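Drallurwood Learning Systems Group
Minutes of the Data Collection Meeting
Wednesday, 22nd May

Chair: Huguette Lacroix
Minutes: Stavros Papadakis
Also present: collection staff, annotation staff, one representative of Stunodix
Apologies: received from the Kļaviņa office

1. Minutes of the previous meeting
Approved with one correction. Under item 4, "gripper tips" should read "gripper mounts."

2. Progress on the folding task
Mr. Papadakis reported that 336 demonstrations of the folding task have been accepted into the Drutska set. A further 36 were returned by annotation. Most of the returned episodes had been stopped before the operator released the sheet. The Chair asked that returned episodes be kept in a separate folder and not deleted until the group has agreed on a rule for partial folds.

3. Wrist camera views
The group discussed whether the wrist view alone gives enough information to label the state of the fold. Annotation staff said that the crease is usually easy to find, but that the height of a raised panel is hard to judge. Stunodix asked whether the veins in the marble could be mistaken for the edge of a sheet by the automatic labeling tool. Mr. Papadakis replied that this had been seen on white-veined areas – mainly in the early episodes – and that a check by hand remains in place.

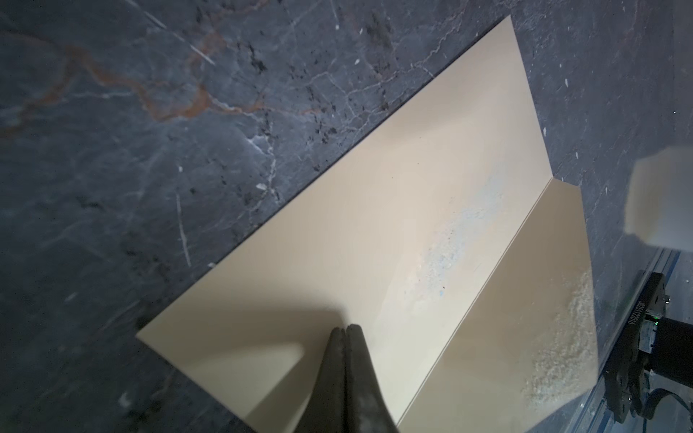 Item 3. Folding task, wrist camera view: creased cream sheet on the marble surface, with the gripper fingertips close to the fold line.

It was agreed that the label "flap raised" will be used whenever one panel stands at an angle to the other, whatever the angle. The label "folded" will be kept for sheets with both panels in contact. The written guide will be changed to match.

4. Marks and residue on sheets
Annotation staff asked how to treat sheets that carry powdery residue or scuffed areas. Two views were put forward. Stunodix preferred to leave such sheets out, as the marks may affect the labeling tool. The Chair preferred to keep them, on the grounds that the system will meet marked sheets in use. The matter was not settled. Affected episodes will be tagged "surface mark" in the meantime.

5. Operator sessions
Sessions will be limited to 10 demonstrations before a break. Operators are to enter their initials at the start of each session.

6. Actions
Mr. Papadakis: revise the labeling guide under item 3.
Annotation staff: add the "surface mark" tag and apply it to accepted episodes.
Stunodix: report on labeling errors caused by veins.
Ms. Lacroix: confirm with Kļaviņa that the set is still due in September.

The date of the next meeting will be sent out by the Chair.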